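Photo challenges and prompts > General talk

Thread: Daily prompt blogs, do you still follow the prompt or only the comments?

larch_and_lens
Posted March 2023

Hello all. I keep a small photo blog, Lasterau, mostly pictures from markets and festivals near where I live. English is my second language, so please excuse me if some sentence comes out strange.

For a long time I did the daily prompt every morning. You get one word, you look in your archive, you post a picture with a few lines, and then you go and visit the others. It was the visiting that I enjoyed most. I found people in countries where I have never been, and they found me. Now I notice that I open the prompt, I read the word, and I close it again. But I still read the comments under other people's posts, sometimes for a whole evening.

My question is if others feel the same. Do you still answer the prompt itself? And if you stopped, did your visitors stop too?

pebblewick
Still doing it, every day, 154 in a row as of this morning. I don't care if the picture is good. The word makes me look through folders I would never open otherwise. Yesterday's was "edge" and I found a cliff walk I had forgotten completely.

Visitors went down for me too, but I think that is blogs in general.

mossgate
I stopped in the fall. It started to feel like homework, and the comments were all "great shot!" from people who clearly had the tab open for two seconds. I'd take one real comment a month over 45 of those.

larch_and_lens
@pebblewick 154 is very impressive, I think my longest was only a few weeks.

@mossgate I understand this, but I don't fully agree. A short comment can also be kind. When I began, I did not trust my English enough to write more than "beautiful colors" under a post. I had looked at the picture for a long time, I only did not have the words. One woman always answered me with a question, and so I had to write a second comment, and then a third. This is how I learned to do it.

mossgate
Fair enough, I hadn't thought about language. I was thinking more of the ones who leave the same four words on every blog with a link to their own underneath.

larch_and_lens
Yes, those I don't like also.

tin_kettle
Has anybody tried the weekly ones? I moved to the Pamcombe weekly theme and I'm much happier. You get seven days, so I go out and take a new picture for it instead of digging up an old one. The group is small and the same people come back, so you get to know what everyone is up to. Last theme was "handmade" and there was a lovely set from a basket stall.

pebblewick
Pamcombe is the one where you have to link back to the host's post or you're not counted, right? I tried it and my link never showed up. Twice.

tin_kettle
You have to wait for it to be approved, she does them by hand in the evening. Mine took a day the first time, after that it's been quick.

larch_and_lens
Thank you, I did not know this one. A week sounds better for me. With the daily prompt I was always choosing from the same festival pictures, and I think my readers have now seen every drum and every wool blanket from all sides.

I should also explain about the archive, because it is part of my problem. I have everything in one folder by year, without any tags. When the word is "table" or "blue" I must scroll through all of it. Last week I did this for an hour and in the end I posted nothing.

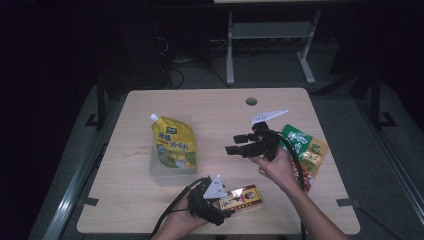

So before I join something new I want to put the archive in order. I began with one tag per picture, only the place. Then I thought the season would also be useful, and the main color, and now I have 107 tags and it is worse than before. Some of them I wrote in English and some in my own language, so "market" exists two times.

If you have a system that works for you, please tell me. I don't need anything clever.

mossgate
Delete the color tags. I guarantee you'll never use them. Place, year, and whether there are people in it. That's my whole system and I find things fine.

pebblewick
Disagree on color! Half of the prompts are colors or can be turned into one. "Autumn", "warm", "faded", "fire"... I use the color tags more than all the others. I'd drop the season, you can tell that from the date.

mossgate
Not if your camera thinks it's 2009 like mine did for a whole vacation.

tin_kettle
I use blog categories for the big things (Travel, Crafts, Food, Garden) and tags only for names of places. Up to 100 tags is ok in my opinion, after that I can't remember which ones exist and I start making doubles. For the two languages, just pick the one your readers use. You can merge them in the settings, no need to do each post again.

larch_and_lens
Where is this merging? I looked under Posts and then Tags and I see only edit and delete.

tin_kettle
Depends on your theme and plan I think. On mine, if I rename one tag to the exact name of the other, it asks if I want to combine them. Try with one that you don't care about first.

skein_and_ferry
Coming in to say I disagree with all of you about tags, ha. I took mine off completely last year. The only people who came in through tags were selling something. My readers come from the comments I leave on other blogs and from the Skostgate link party, and they never click a tag.

For the original question, no, I don't follow the prompt anymore, but I read the list of who answered it. If a title makes me curious I go and look.

pebblewick
But the tags are for finding your own pictures, no? That's what larch was asking.

skein_and_ferry
Oh, sorry, I read too fast. Then ignore me. For my own pictures I use an old notebook, date on the left and what it is on the right. My kids laugh at it.

larch_and_lens
I like the notebook! My father did the same with his slides, and we can still find all of them.

I tried the rename with "market" and it did not ask me anything, it only gave an error that the name exists already. So for this one I will change the posts by hand, there are not so many. The color tags I will keep for now, sorry mossgate, but the season goes out.

mossgate
I'll be here when you change your mind.

tin_kettle
Strange about the error, maybe it's my theme that does it, I'm on Tzavaras. Anyway the next Pamcombe theme goes up in April and I heard it's "water", if you want an easy one to begin with.

larch_and_lens
Water is good, I live ten minutes from the river. I will try to take a new one and not open the archive at all. Do I write the link in the post or in a comment on her page?

tin_kettle
Both, to be safe.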